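Snack table for the hall, how much is enough and where does it go
Forum > Events and Catering > Small Events

14 posts, page 1 of 1

rindsidehill
Member
Posts: 85

We have a get-together for a hiking club in January and I ended up with the snacks. Budget is fixed and already mostly spent. What I have is several big bags of chips and savory stuff, plus a couple of cartons of individually wrapped sweets that a member brought back from a trip. Round tables, white cloths, no buffet table because the hall is short on space.

Two questions. Do you leave things in the original bags and boxes or put everything in bowls? And how far ahead can I open the bags before it all goes soft?

plumtree_h
Member
Posts: 500

Bowls. Always bowls. A bag on a white tablecloth looks like somebody forgot to finish setting up. People also won't open a sealed bag at an event. They will stand next to it and wait for somebody else to do it.

For softness, an hour in a heated room is fine. Two is pushing it.

J. Willems
Member
Posts: 1000

I disagree with plumtree_h. I did bowls for years and stopped. You wash them all afterward, you can't close them up when half is left, and anyone with an allergy has to go hunting for the package in the trash. Leave the bags on the table, open the first one yourself, and people will do the rest.

The wrapped sweets should stay in their carton. Fold the flaps down inside and stand it near the middle.

plumtree_h

You can tape the ingredient list to the bowl. That's what I do.

J. Willems

For every bowl, and every flavor? I've seen how that goes. By the second table the labels are mixed up.

rindsidehill

I tried a table at home with a few bags and one box to see how it looks. Same size of round table as the hall has, more or less. 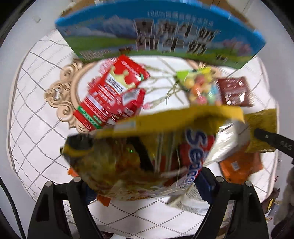

3 min read

I had the box at the back and wanted the bag in front of it, and I kept changing my mind about whether it should lie flat or stand up. Flat takes up a lot of cloth. Standing up, it falls over as soon as it has been opened and a third is gone.

The box has a picture of mountains or clouds and a green meadow on the front, and that suits a hiking club, so I'd like to keep that side facing the door.

Skanar
Member
Posts: 695

The box is nice, keep it. The meadow and the blossoms will look good on a white cloth. The bag is very yellow next to it, but it's a snack table and I don't think anyone will mind.

If you want the bag to stay up, roll the top edge outward two or three times like a cuff. It gets shorter and stiffer and hands can reach the bottom. That works for any of the big foil ones.

plumtree_h

Rolling the cuff does work, I'll give you that. It also puts the greasy inside of the bag where everybody's sleeves go.

hturkmen
Member

Hacer Türkmen here, I do the tables for Değirmenci. Mostly small receptions. We use both. Wrapped items stay in the carton, loose items go in bowls, and the bags go underneath the table in a crate for refilling. If someone asks what is in the chips, the bag is right there and you hand it to them.

Fill the bowls halfway only. A full bowl of chips on a round table spills the first time somebody leans over for the one behind it.

And put the tall things in the middle. A box at the back only has a back if the table is against a wall. With a round table, people come from all sides.

rindsidehill

Good point about the back. Two of the tables will be against the wall and the others won't. I hadn't thought about that.

The crate underneath might be a problem, the cloths I have don't hang down very far.

J. Willems

Then skip the crate and leave the bags on the table, like I said.

Jozef

Skanar

What about paper trays? We had them at the Sestmont weekend. Nothing to wash, and you can fold them into the trash with whatever is left.

hturkmen

Paper trays are fine for dry things. Get the ones with a high side. Anything oily will go through to the cloth after an hour, so put a second tray under it.

plumtree_h

Are the cloths rented? If they are, check what you pay for stains. Zundberg charged us for three with orange dust on them that I'm fairly sure would have washed out.

rindsidehill

Not rented, they belong to the club. They've had coffee on them before.

I think I'll do trays for the chips and leave the sweets in the boxes. Bags go on a chair behind the wall tables. Still undecided on whether to put out the spicy ones at all, there will be kids.

J. Willems

Put them out, at the far table, in the bag. With the bag they can read what it is.

plumtree_h

Kids don't read the bag.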